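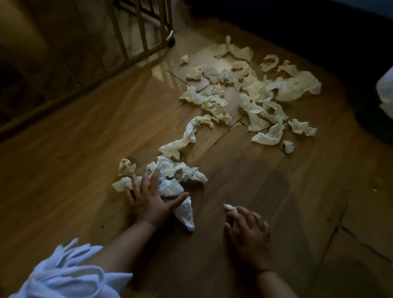 Torn tissue on the wood floor, toddler room (item 2).

Print | E-mail

Nurnport Parent Co-op
Minutes of the January meeting

Present: Hannelore Danzer (chair), Valentin Imhof, Luzius Pfister, Leopold Rüegg (minutes)
Absent: Thaddäus Thaler

1. Previous minutes
Approved after one correction. The shelf in the hallway was described as "repaired." Imhof asked that this be changed to "looked at." Agreed.

2. Tearing and sorting activity
Pfister presented the activity again and passed the photo around. He said tearing, pinching and picking up small scraps is good practice for small fingers and costs next to nothing. He would like it offered every week.

Danzer asked what evidence there is that the children get more from it than they would from a pile of leaves. Pfister said the program guide from Gilto recommends it. Danzer said she had read the guide and found a recommendation but no evidence.

Imhof asked who picks up afterward. Pfister said the children do. Imhof said he would believe that when he saw it. He pointed to the flattened pieces in the photo and said that if paper like that gets wet, it sticks to the boards and has to be scraped. Pfister replied that a damp cloth takes it up. Rüegg asked whether anyone had tried this on our floor. No answer was given.

Danzer raised the matter of paper going into mouths. Pfister said an adult sits on the floor for the whole activity. Danzer wants that in the room rules in writing.

Decision: trial of 11 minutes per session, until the next meeting only. Pfister had asked for 30 and called the shorter time pointless. He asked that his remark be recorded.

3. Floor finish
The quote from Lanz came to 553 for the toddler room. Vistura has not replied to either of our letters. Imhof doubts that the Lanz price includes moving the furniture, as the quote says only "preparation." He does not want to sign anything until that word is explained. Rüegg to call them.

Pfister suggested a washable mat in the meantime. Danzer noted that the last mat was also sold to us as washable. Deferred.

4. Paper supplies
Nearly all of the kitchen stock is gone. Pfister denied a connection with item 2. From now on, paper for activities is kept in its own box and bought from the activity budget.

5. Other business
Thaler sent a note asking for a later start. Rejected, 2 to 1, with Rüegg abstaining.

Open: room rules (Danzer), call to Lanz (Rüegg), supply box (Pfister).

Print | E-mail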